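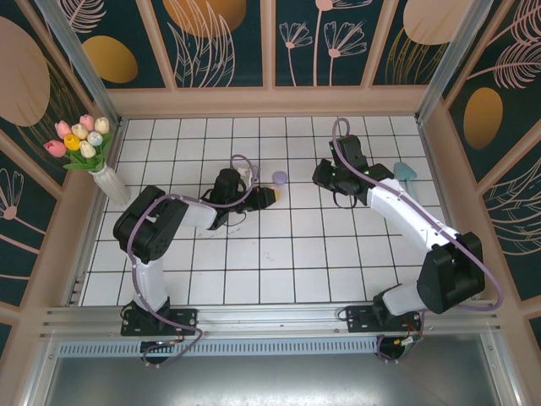 Where Does the Bus Go? Timetable Information at Stops in Kasstead
Second-year group project, Human Geography
Riku Koyama, Yae Matsuda, Osamu Hayashi

1. Background

Kasstead has a bus service. We want to be clear about this at the start, as several people we spoke to were under the impression that it had been withdrawn. The 74 runs from the market square out to Favthorpe and back, and has done so under one operator or another for longer than any of us has been alive.

Our question was a narrow one: if you stand at a stop on this route, knowing nothing, can you find out when the next bus is due? We left punctuality alone. Another group had punctuality and were quite protective of it.

2. Method

We walked the whole route in both directions over a wet fortnight in April. At each stop we noted whether there was a flag, a timetable case, a timetable in the case, and whether the timetable could be read by a person of ordinary height with ordinary eyes. Osamu is tall and was excused from this last judgement after the first morning.

We also left a short paper questionnaire at the library, the health centre and the Dernus café, and got 95 back. Four of these were mostly about parking. We kept them in for the travel questions and took them out for the rest.

Chiyo Hoshino, who drove the route until her retirement, gave us an interview of nearly two hours. Our supervisor had suggested twenty minutes.

3. What we found at the stops

Timetables in the town centre were present, current and clean. The picture gets worse as you head uphill. Past the Kostiuk works the cases are the older sort with a hinged plastic front, which has gone the colour of weak tea, and in several the sheet has slipped down so that only the evening services show. There are no evening services on the current timetable, so these were also out of date.

At Favthorpe church the case held a notice for a plant sale and nothing else. At the stop after it there was a pole. We argued about whether a pole without a flag is a stop and decided it was when a bus pulled up and opened its doors for us. The driver seemed as surprised as we were.

The two directions should be treated separately. Outbound stops were nearly always better supplied than the inbound ones across the road, which suggests that whoever puts up the sheets does one side and goes home. Mrs Hoshino confirmed that this was how it was done in her day, on account of the road being hard to cross.

4. What passengers told us

Most people who used the bus weekly did not look at the timetable at all. They knew it, or they knew somebody who did. People who used it less than once a month were far more likely to say they had given up on a journey because they could not find a time.

The council's text service gives the next departure if you send it a stop number. The number is printed on the timetable. Respondents had views on this.

Word of mouth turned out to be wrong more often than we expected. The most popular departure time given to us for the first morning bus was ten minutes after it leaves.

5. Limits of the study

We surveyed people in a library, a health centre and a café, so anyone who could not get into town was left out, and they may be the people we most needed. Riku's notebook for the inbound Favthorpe section got soaked and that section was walked again by Yae, alone, and she would like this recorded.

6. Suggestions

Print the stop number on the pole. Replace the hinged cases above the works first. Do both sides of the road.

We sent a summary to the operator and have had an automatic reply giving us the reference number 636.

Thanks to Reiko Hoshino for introducing us to her aunt, and for the lift back from Favthorpe when we missed the last bus.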